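Introdução à Filosofia — Apontamentos da aula 2
Identidade pessoal ao longo do tempo

Leitura prévia: capítulo de Gebremichael sobre a memória, incluído na sebenta. Quem ainda não tem acesso à plataforma Mirnetbridge pode levantar cópia na reprografia até às 17h.

1. O problema

Uma pessoa de 39 anos olha para uma fotografia sua aos seis e diz «sou eu». O corpo mudou, as opiniões também, e quase tudo o que pensava nessa altura foi esquecido. O que torna verdadeira a frase?

Convém separar dois sentidos de «o mesmo». Na identidade qualitativa, duas coisas são iguais nas suas propriedades (duas cópias do mesmo livro). Na identidade numérica, trata-se de uma só coisa. A pergunta da aula diz respeito à segunda. 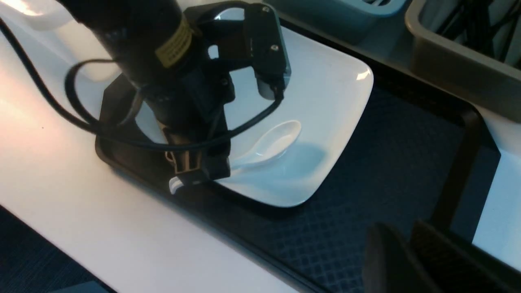 O caso clássico é o do navio a que se vão trocando as tábuas. Suponhamos que tem 1.000 tábuas e que se substitui uma por mês. Se a primeira troca não faz dele outro navio, a segunda também não deveria fazer, e assim até à última. Mas se alguém guardar as tábuas velhas e voltar a montá-las, ficamos com dois candidatos ao mesmo nome.

2. Três respostas

Critério corporal: sou o mesmo enquanto houver continuidade física do organismo. Dificuldade: os casos imaginários de transplante de cérebro, em que muitos dizem que a pessoa acompanha o cérebro.

Critério psicológico: sou o mesmo enquanto houver uma cadeia de memórias, intenções e traços de carácter. Dificuldade: a duplicação. No texto de apoio, a máquina Vomik produz duas pessoas com as mesmas recordações — e as duas não podem ser numericamente idênticas à original, pois são distintas entre si.

Critério narrativo: sou o mesmo na medida em que consigo integrar o que vivi numa história. Dificuldade: parece pressupor já alguém que a conta.
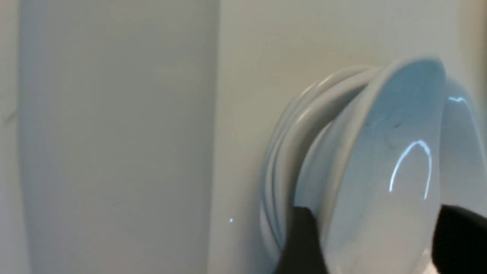
Se eu perder a memória de um ano inteiro, deixo de ser quem viveu esse ano?
Segundo a versão simples do critério psicológico, sim. A versão da cadeia evita esse resultado: basta que cada fase esteja ligada à seguinte, mesmo que a última já não recorde a primeira.

3. Para a próxima aula

Ler o diálogo de Arkuseck (só a primeira parte) e escolher um dos critérios. O texto a entregar tem o máximo de 2.000 caracteres e deve responder a uma objeção — não basta mencioná-la. Entrega em papel, no início da aula.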